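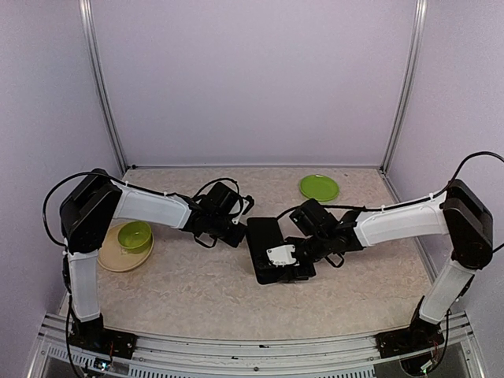
Figure 3. Two arms facing each other over a speckled beige work surface, pale lavender-gray walls behind.

4. Where Shears Spend the Day

Most writing on hairdressing shears deals with steel and sharpening angles. We came to the topic from the other end, by asking stylists what happens to their shears between haircuts, and the answers were far richer than we had hoped for. A pair may be in the hand for only part of an appointment. The rest of the time it is lying on a counter, hanging from a hook, standing in a jar or tucked into a case, and every one of those places has its own way of wearing down an edge (or of protecting it!).

Our diary study ran through August in two towns, Montes and Manley, and drew on 127 stylists, most of them working in salons with a single room. Each stylist wrote a short entry at the end of a shift, noting where the shears had been put down, whether they had been dropped, and whether the pivot had been adjusted. We asked for plain words and got them. "Comb jar again" was a popular entry in Manley. Saturday entries were the shortest and, to our delight, often the most useful, as busy stylists wrote down only what had annoyed them.

4.1 Cases, Jars and Counters

Cases came out very well. Stylists who returned their shears to a soft case between clients reported fewer nicks than those who used a jar, and they also waited longer before sending a pair out for sharpening. The counter fell somewhere in the middle, with a wide spread that seems to depend on how crowded the counter is. A counter shared with clips, sectioning combs and a blow dryer is a rough place for a thin edge.

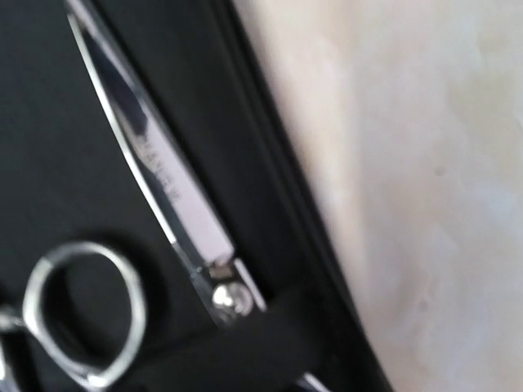
Color contrast was a theme we had not planned for, and it soon became one of our favorites. Several Montes stylists told us they check the edge by eye before every cut, tilting the blade until light runs down it and looking for a break in the reflection. A dark background makes that check much easier. Polished metal over black fabric, as in the case shown, gives a thin bright line along the cutting edge, and a stylist used to looking for that line can do it in a moment. On a white towel the same line fades into its surroundings. Diary entries that mentioned a dark case or mat were also more likely to mention an edge check, though we can't say which habit came first.

Jars have one clear strength, speed, and their users defended them with real warmth. The trouble is the company the shears keep. Tips touch other tips, and a pair put in open can knock its edge against the glass. In the Oneo salon, where every station had a jar at the start of the month, 12 stylists agreed to try a lined tray for the second half of the study. Almost 200 tray entries came back, and only 2 mentioned a knock of any kind. We would love to see the trial repeated in a larger salon, with the order reversed.

Pivot care followed a different pattern. Where the shears rested made little difference to how often the screw was adjusted; training made a great deal. Stylists who had learned in the Lullo evening course tested the tension daily by lifting one handle and letting it fall, and they wrote about it in detail, down to the point at which the blade stopped. Others adjusted the screw only when hair began to fold between the blades. Both groups were confident in their method, and a few entries argued the case at some length.
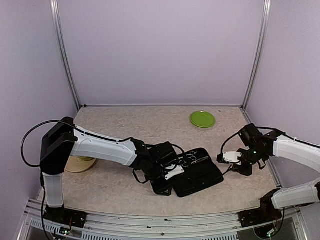

4.2 Limits of the Diary Data

Entries were written from memory at the end of a shift, so short events such as a light knock are probably missing from many of them. Stylists with several pairs did not always say which one they meant. We kept those entries when the resting place was clear and left them out of the comparison of sharpening intervals. Left-handed stylists were few in both towns, and we have not treated them as a separate group.

Contact the authors | Copyright the authors, all rights reserved | Back to top
2 comments | 12 shares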